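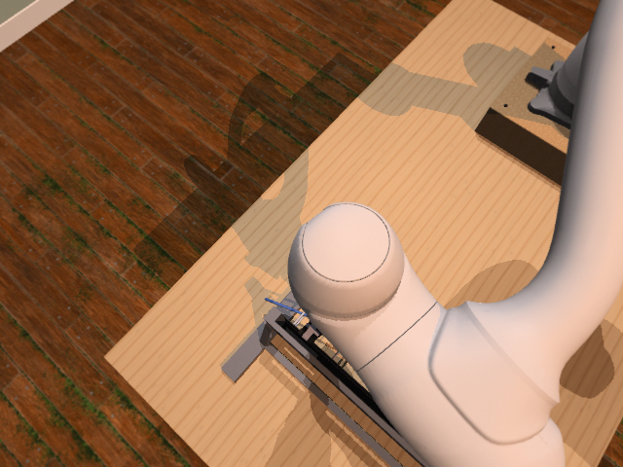 Subject: Re: Hut-to-hut route, stage 2, water and bus times
Date: 25/06/2019

The summer timetable for the Dretulholm bus is out. From the first of July the 503 runs up the valley as far as the Idberg car park, with the last one down at 18.20. Outside that period it turns round at the lower bridge, which adds 4 km on tarmac to stage 2.

On the question from the last digest:

> Is the spring below the Idberg hut still marked as
> drinking water? The old map says yes. The sign I
> passed last autumn had no text left on it.

The spring is still shown on the new sheet (182), but without the tap symbol. Treat or boil it. The hut sells water in the evening only. Between the hut and the pass there is no other source after the snow patches have melted, so carry 2 litres per person.
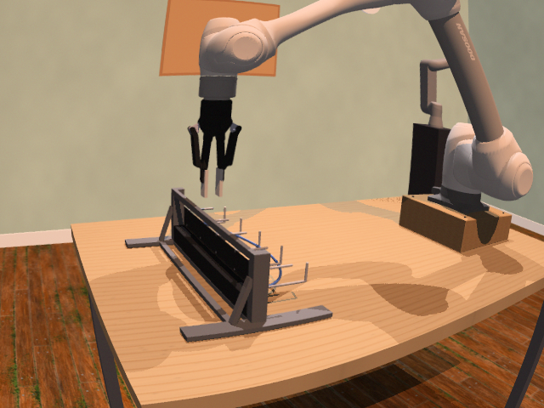
Shetty replied off-list that the spring was running well in the first half of June, that the trough had been cleaned out, and that the path down to it is badly worn on the last bend. Walkers with heavy packs should leave them at the junction.

I have added the path note to the route file. The height gain for stage 2 was also wrong in the previous version: it counted the side trip to the cairn, which most people skip. The corrected GPX track is on the Zollix page, with the side trip as a separate track.
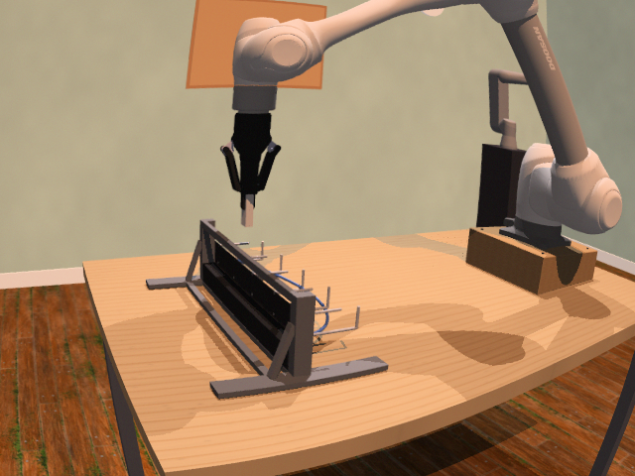

Older receivers may shorten the file when they load it. If the track stops before the pass, load stage 2 in two parts, split at the hut.

Beds at the hut: 11 places in the main room, plus the winter room, which stays locked until the warden leaves. Booking is by telephone, and dogs must be mentioned when you call.

Still missing: the state of the footbridge on stage 3. If you cross it before the middle of July, please post the date and whether both handrails are in place.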